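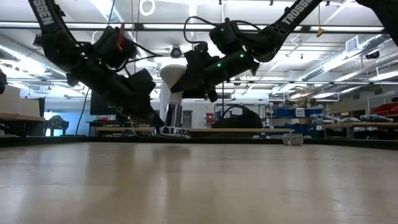

Relu Tudose escribió, en mayo:

> Hola a todos. Las judías de Samera me nacieron muy bien, pero llevan semanas
> sin subir por la caña. Tienen hojas grandes y oscuras y ni una flor. Las puse
> en el bancal donde el año pasado eché todo el estiércol. ¿Las arranco y
> siembro otra cosa, o espero? Y otra pregunta: ¿alguien sabe si la Kokomach y
> la Samera se cruzan si están juntas? Me gustaría guardar semilla de las dos.

mayo, 18:20
Por Catinca Hodoroagă

¡No las arranques, Relu, por favor! A mí me pasó exactamente lo mismo el primer año con la Samera y al final fue la mata que más vainas dio de todo el huerto (yo ya tenía el azadón en la mano, así que te entiendo perfectamente). Con tanto estiércol la planta se dedica a echar hoja, y la Samera además es perezosa para arrancar: se queda abajo, ancha, como si fuera de mata baja, y de repente una noche templada suelta la guía y ya no hay quien la pare.

Yo no le echaría nada más al bancal. Riega menos, al pie, y si ves que la guía busca por el suelo le das una vuelta a la caña con la mano, siempre en el sentido en que ella ya venía girando. Si la enrollas al revés se suelta sola y vuelta a empezar. 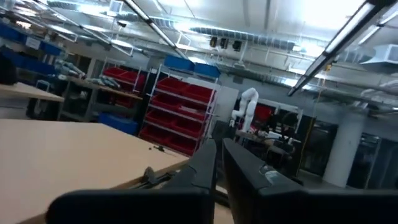 En cuanto al cruce, la judía común se autofecunda casi siempre antes de que la flor se abra, de modo que el riesgo es pequeño, pero los abejorros gordos existen y en mi huerto trabajan mucho. Yo dejo 2 metros entre variedades y en medio planto maíz o girasoles, que molestan lo justo. Con la Kokomach tengo más cuidado que con ninguna: el grano es de un color vino con una pinta blanca junto al ojo preciosa, y un año me salieron varias vainas con el grano liso. Me las comí todas, claro, y estaban buenísimas, pero de ahí no guardé ni una.

Para semilla marca las matas ahora, antes de que empieces a cosechar. Un trocito de lana en el tallo y listo. Si lo dejas para el final guardas las tardías, las que se te escaparon, y en pocos años tienes una judía tardía sin haberlo querido.
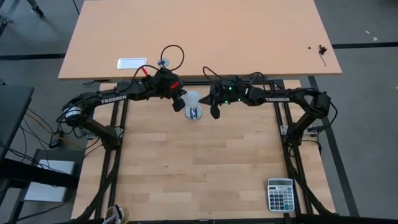 Última modificación de esta página: mayo, 21:05

¡Y ahora lo que de verdad quería contar! Ya está pasado a limpio el cuaderno de Sarmiento, el de las tapas verdes. Son 159 variedades, con el nombre local, la fecha de siembra y unas notas de cocina que son una maravilla («esta no se remoja», «solo con castañas», «para enfermos y para vendimia»). Hay una, la Cunport, que venía de un valle a más de 3000 metros y que aquí abajo florece tardísimo, casi con las primeras nieblas. Tengo un puñado de grano viejo y no sé si germinará. Lo he puesto entre papel húmedo encima de la nevera y voy a mirarlo a todas horas, que no hace ninguna falta, pero es que no me aguanto.

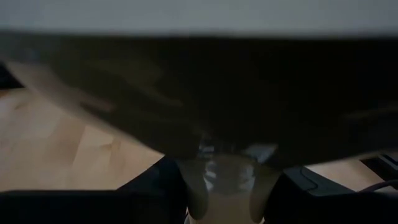 Si nacen, reparto. Me vendría de maravilla alguien con huerto fresco y orientado al norte, porque en el mío el verano aprieta y la flor se cae antes de cuajar. Relu, creo recordar que el tuyo tenía sombra por la tarde, ¿no? Ahí podría ir de perlas.

Pedid por aquí las hojas del cuaderno que os interesen y las voy copiando en la lista. La letra de las recetas se me resiste en un par de sitios, y donde he puesto «¿perifollo?» bien podría decir otra cosa.

Un abrazo y buenas siembras,
Catinca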